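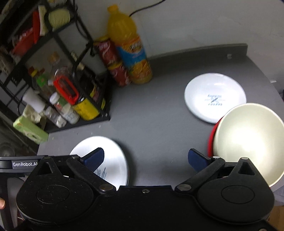

I've given up squash. The drink, I mean, not the game (I gave that up years ago after a ball to the ear). Well, I say given up. I've cut down to one glass with tea, and I'm already grumpy about it.

It started with the dentist in Heldale. I'd gone in for a check-up feeling quite smug, because I floss now, and came out with two fillings booked and a leaflet. The leaflet has a cartoon tooth on it holding an umbrella under a shower of sugar cubes. It's stuck to the fridge and it looks at me every time I go for the milk.

So I've been thinking about fizzy drinks and juice and all that, and how much of my childhood was basically orange flavoured. We had orange squash at home, made so weak by my mum that you could read the paper through it, and then at my gran's you got the proper stuff, mixed by a woman who believed water was for baths. Going to Gran's was like going on holiday. She kept the bottle in the cupboard under the stairs with the hoover and the Christmas tree, and to this day the smell of hoover bags makes me thirsty.

Fizzy was for birthdays only. You'd get it in paper cups, and somebody always had it come out of their nose. I remember being 6 and pouring my own for the first time at a party in the church hall, filling it right up to the brim, and then having to lean down and slurp it off the table with my hands behind my back so I didn't knock it. My cousin copied me and chipped a tooth on the table edge. I got the blame, naturally.

And ice cream floats! Does anyone still make those? A scoop of vanilla in a tall glass and then lemonade over the top, and that funny crunchy foam you had to eat with a long spoon. The café by the bus station in Finby did them for years. It's a phone repair shop now. I walked past in October and the old tiles are still there in the doorway, green and cream, which cheered me up more than it should have.

Anyway, the cutting down. The first week was dreadful. I had a headache and I was short with the cat. I tried fizzy water with a slice of lemon, which everyone recommends, and I'm sorry but it tastes like someone described lemonade to you over the phone. I tried cold mint tea (nice, but it goes brown and looks like a pond). I tried just having tap water like a grown-up, and that's fine until about four in the afternoon, when I'd sell the car for something sweet.

What's worked best so far is rhubarb. A neighbour left a great armful of it on the step, and once I'd made a crumble I stewed the rest with ginger and hardly any sugar, strained it, and kept the juice in the fridge. A splash of that in a glass of cold water is lovely, really sharp and very pink. It probably isn't doing my teeth much good either, now I think about it. I haven't asked.

The other thing I've done is stop keeping anything fizzy in the house, and that does help, even if it meant I had nothing to offer the man who came about the boiler except tea or pink rhubarb water. He had the tea.

Fillings are next week. If you've got a good recipe for something cold that isn't lemon in water, please put it in the comments. I've got half a bag of frozen gooseberries to use up as well, so bonus points if it involves those.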